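El orden del fregadero: una conversación sobre vajilla, escurridores y espacios pequeños

Serie de entrevistas del Servicio de Vivienda Tutelada de Merdale

El programa de autonomía doméstica de Merdale dedica uno de sus módulos a una tarea que rara vez figura en los planes de formación: qué se hace con la vajilla entre el lavado y el armario. La responsable del módulo recibió a este boletín en las dependencias del servicio, a las 10 de la mañana, antes de la primera sesión práctica.

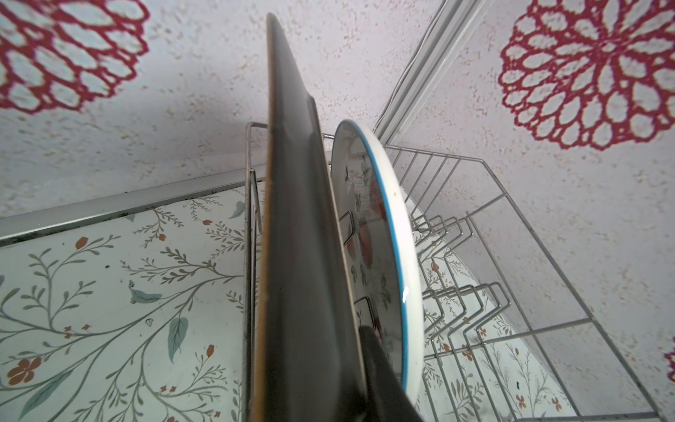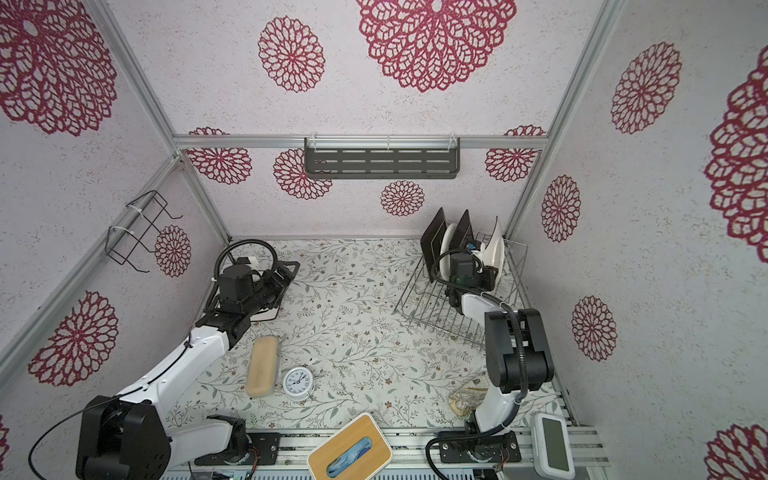
El módulo consta de 7 sesiones y se imparte dos veces al año. Según explica la responsable, su origen se encuentra en las visitas de seguimiento que el servicio realiza a las viviendas. «Encontrábamos cocinas limpias con los platos apilados de cualquier manera junto al fregadero», recuerda. «Las personas fregaban bien, pero el trabajo se quedaba a medias. Se lavaba otra vez lo que ya estaba lavado, o se comía directamente de la pila para no tener que guardar nada».

La primera sesión se ocupa solo del escurridor. La entrevistada defiende el modelo de alambre con separadores, que considera el más fácil de entender para quien empieza. «El hueco indica dónde va el plato. Basta con mirar el mueble para saber lo que pide», señala. Los platos entran por un lado y se van llenando los huecos en orden; los de mayor diámetro se colocan primero. Los cuencos se reservan para el final, inclinados y con la boca hacia abajo.

Preguntada por las bandejas, la responsable reconoce que son la pieza que más discusiones genera en el aula. Una bandeja rectangular ocupa mucho si se deja tumbada y casi nada si se pone de canto. «De pie, siempre de pie», insiste. «El problema viene cuando se coloca la primera y los platos acaban apoyados en ella. Al retirar la bandeja, el plato se queda sin sostén. Pedimos que se saque antes el plato, con una mano en el borde, y después la bandeja». La recomendación vale con mayor razón para la loza pintada. El servicio aconseja no dejar que el canto de una pieza pesada roce el dibujo, sobre todo en vajillas heredadas, donde las flores y las frutas de la decoración suelen ser lo primero que se desgasta.

El siguiente bloque de la conversación versó sobre el emplazamiento. Las viviendas del programa disponen de encimeras reducidas, y en la residencia Bayram, la más antigua de la red, el tramo libre junto al fregadero mide 130 centímetros. En ese espacio deben convivir el escurridor, la tabla de cortar y lo que se esté cocinando. La responsable se muestra partidaria de aprovechar las paredes: baldas estrechas a cierta altura, ganchos para los utensilios de uso diario y ningún objeto permanente en el centro de la superficie. «La encimera es para trabajar. Si algo vive en ella, tiene que haberse ganado el sitio», afirma.

No todas las propuestas han tenido buena acogida. Durante una edición anterior se distribuyeron esterillas absorbentes de un solo color, y la mitad de los participantes dejó de utilizarlas en pocas semanas. El servicio ofreció después un surtido con estampados, y el resultado fue distinto. La entrevistada lo atribuye a una cuestión que, a su juicio, las administraciones tienden a pasar por alto. «Una persona cuida más un rincón que le gusta. Si prefiere flores, ramas o rosetones de ganchillo, adelante. A nosotros nos corresponde enseñar que la esterilla se lava y se tiende».

El calendario de secado fue otro de los asuntos tratados. El programa propone vaciar el escurridor dos veces al día, después del desayuno y antes de preparar la cena. Se desaconseja utilizarlo como armario, costumbre muy extendida entre quienes viven solos. «Lo comprendo perfectamente, yo también lo he hecho», admite la responsable. «Pero el alambre acumula cal en las uniones, y cuando se quiere limpiar ya cuesta. Un paño con vinagre una vez por semana es suficiente».

En la última convocatoria participaron 23 personas, procedentes de Bayram y de los pisos de la calle Stirnumine. El material se adquiere a través de Destport, con un presupuesto de 200 euros por edición que cubre paños, esterillas y la reposición de piezas rotas. De estas últimas hay siempre alguna, y la responsable prefiere que así sea. Explica que al principio se practicaba con platos de plástico y que el gesto resultaba demasiado despreocupado; con loza, los participantes bajan el ritmo por iniciativa propia.

Para la próxima edición se prevé añadir una sesión dedicada a las tapas y a los recipientes de almacenamiento, solicitada por los propios residentes. Las inscripciones se abrirán en septiembre en la oficina del servicio, en horario de mañana.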